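Wumix Hall Kit: can it do chores yet?

I get asked this every time I put a new home robot kit up on the page, so let me just say it: some chores, yes! Floors, pretty much. Opening an old cupboard with a little curved handle and a ledge sticking out over it? Ehh. The Wumix arm got ours open on maybe a third of its goes in September, and I was cheering like a sports parent every time.

I love this thing anyway. The base is narrow enough for hallways (that's why I picked it over the Bultent, which kept getting stuck in doorways) and it carries up to 2 pounds, so a folded towel or a can of soup is fine. A full laundry load is still your job.

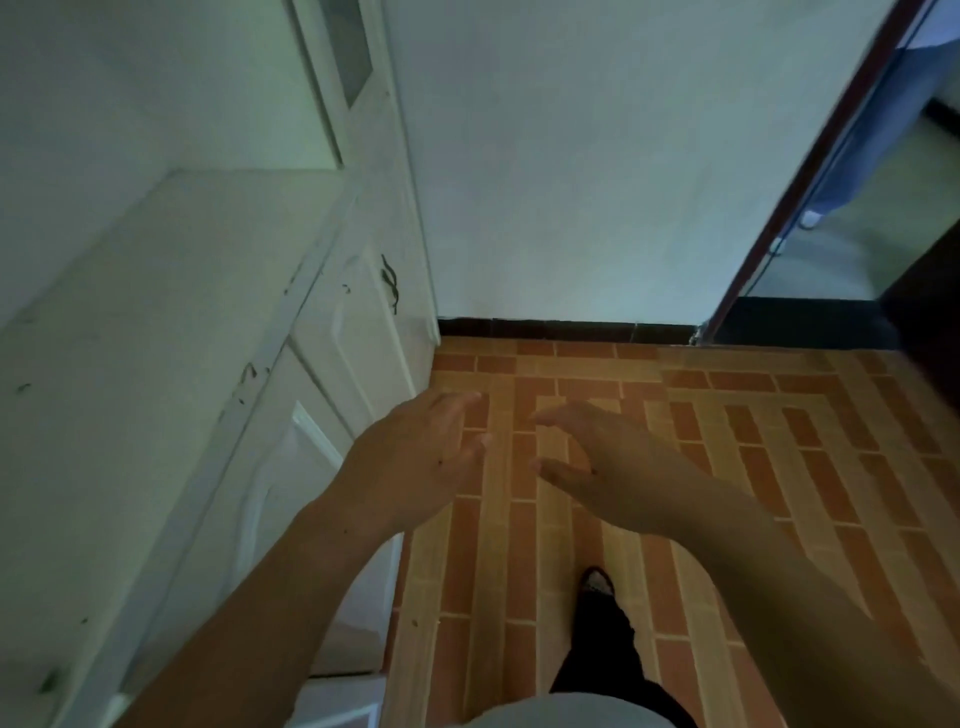
Tiled hallway, white cabinet on the left, doorway on the right. Hands still win in here.

Tight corners are where it slows right down, and old tile with lots of grout lines makes the wheels chatter a bit. The Punley soft wheels help a ton, and they fit straight on!

Runs around 80 minutes on a charge
Reach: 117 cm
Soft wheels sold separately

Questions about your own hallway? Send me the width before you order.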